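Huet: vocabulário de etiquetas têxteis

O Huet reúne 1.301 termos usados em etiquetas de composição e conservação de roupa, em português e francês. A lista de base veio dos catálogos da Kalletex e foi revista por Josiane Baudry.

Conteúdo

termos.csv: uma linha por termo, com categoria e variante regional
abreviaturas.csv: 296 abreviaturas e a forma por extenso
notas.txt: dúvidas em aberto, por ordem alfabética 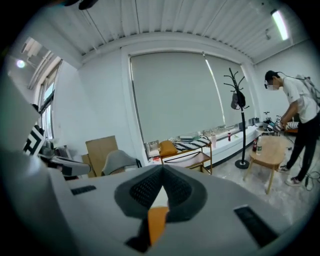
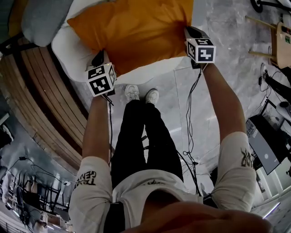
As categorias são 9. "Fibra" e "acabamento" ainda se sobrepõem em 48 entradas, marcadas com R na última coluna. Os ficheiros estão em UTF-8, separados por ponto e vírgula.

Alterações

Em dezembro entraram os termos de malha da coleção Plakeston e saíram os duplicados de "elastano".

Licença

Uso livre com indicação da fonte. As correções enviam-se para a lista Drulier, com o número da linha no assunto.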